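Notes for the field visit, Brimside bookstore
Introduction to Manipulation, handout for January

Read before you get on the bus. The demonstration starts at 10 a.m. and the store opens to actual customers an hour later, who will want the chairs.
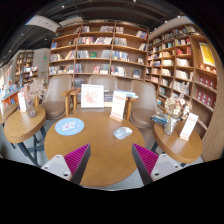
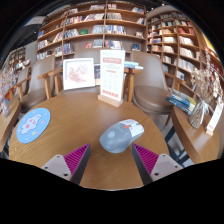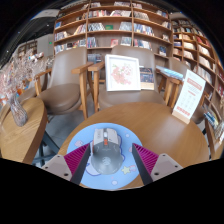 Mouse, round mat, hand-held gripper

Rerkwood College | Department of Robotics and Automation

The task is to put a computer mouse on a mat. You have been doing this since grade school and will feel superior for a minute or two. Then you get your turn with the gripper.

Things to look at:

The fingers. Ribbed, wedge-shaped, magenta. Before you squeeze anything, write down where you think they will bend.

The approach. A mouse is a lump with sloping sides, designed for a palm. Sketch two grasps and say which one you would bet lunch on.

The background. Bookcases, dried flowers, sign cards, chairs. Compare with our lab bench, which has a gray wall and a stain.

The Sturness project wants 1000 demonstrations. We have 400. Do the subtraction on the bus.

Write-up: one page, due at the next lecture. "It was fun" is a fine opening sentence but a thin second one. Review Chatzigeorgiou, chapter on compliant fingers, first.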